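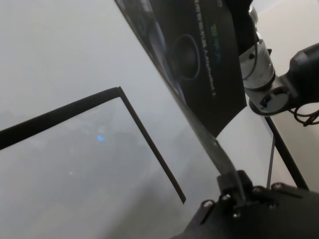

4. Dark Posters and Glare in Small Theater Lobbies

4.1 Why the lobby matters

Most writing on theater posters treats them as street objects, something to be caught in passing from a bus or a sidewalk. We came to the lobby almost by chance, and it has become our favorite part of the whole study! People in a lobby have time. They wait for friends, they stand in line for coffee, they look at the wall in front of them, and then they look at it again on the way out. In our interviews across the 23 venues of the Wevimville circuit, visitors could often recall the lobby poster for a show they had no plans to see, sometimes down to the lettering of the playwright's name.

The circuit is a good place to work on this. Its houses range from the Getholm, a converted feed store with 50 seats, to the Aliyu, which has a proper foyer with a balcony over it. All of them share one print shop, Tama, so paper stock and ink vary far less than they would in a big city. When the same poster reads well in one lobby and badly in the next, the difference is in the room.

4.2 The appeal of black

Black backgrounds have taken over the circuit's drama season. Directors like them, and we can see why: a single figure or a line of type set against black looks serious, and it looks expensive even when it was printed cheaply. Garba Ogunleye, who designed the posters for most of the season, told us that black also lets him hide weak photographs, a trick he was happy to see in print.

The trouble starts with gloss. A matte black sheet scatters the light that falls on it, so the surface goes a little gray but the type stays readable. A glossy one acts much more like a mirror. Stand in the wrong spot and the title is gone, replaced by the exit sign or the bar lights. Pale posters have this problem too, but a white reflection on a pale ground does less harm than the same reflection on black.

4.3 Flat sheets, curved sheets

Reflection also depends on shape, and this is where the results surprised us most. We had planned to measure glare on flat posters only. Ayodele Tamuno pointed out during the first visit that hardly any of the unframed posters were flat. Sheets that arrive in tubes keep a memory of the tube, and those held at the top corners belly out in the middle. A curved glossy surface gathers light from a wide slice of the room and squeezes it into a bright band. The band moves as the viewer moves, and our visitors found it far more distracting than an even haze (Figure 4 shows such a bowed sheet).

Figure 4. A glossy black sheet bowed along its length, with a thin black rectangular frame behind it.

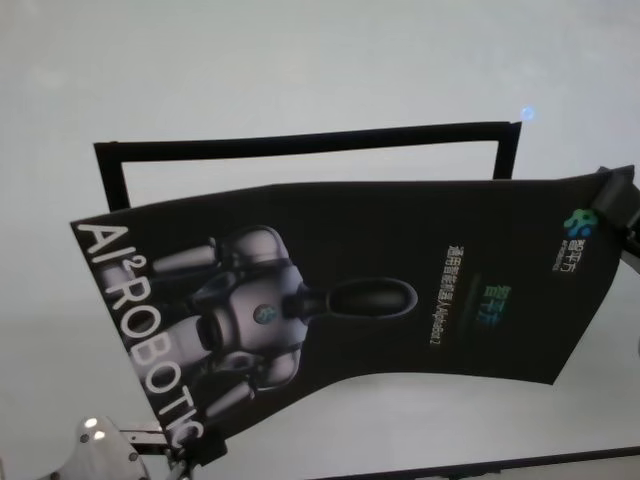 The obvious remedy is to put every sheet behind glazing, and several houses do. Glazing fixes the curve, but it adds a reflecting surface of its own, and the cheaper acrylic fronts brought back much of the glare we had hoped to lose. At the Aliyu, where the frames hang opposite tall windows, matinee visitors rated the glazed posters lower than unglazed ones. By evening the order had flipped. We love this result, and we would urge anyone repeating the work to visit each lobby at least twice on the same day.

Tilting helped more than we expected. A frame leaned forward by 7 degrees sent the ceiling lights down toward the floor and away from the eyes of a standing adult. The Getholm tried it on a Friday with two wood blocks and some picture wire, and the house manager has kept it that way. Seated visitors gained less, and we did not test children, whose eye level is low enough that the tilt could well work against them.

4.4 Type size and viewing distance

Readers' distance from the wall was set mainly by furniture. Where a bench stood under the posters, people read from across the room, and credits in small type were lost whatever the finish.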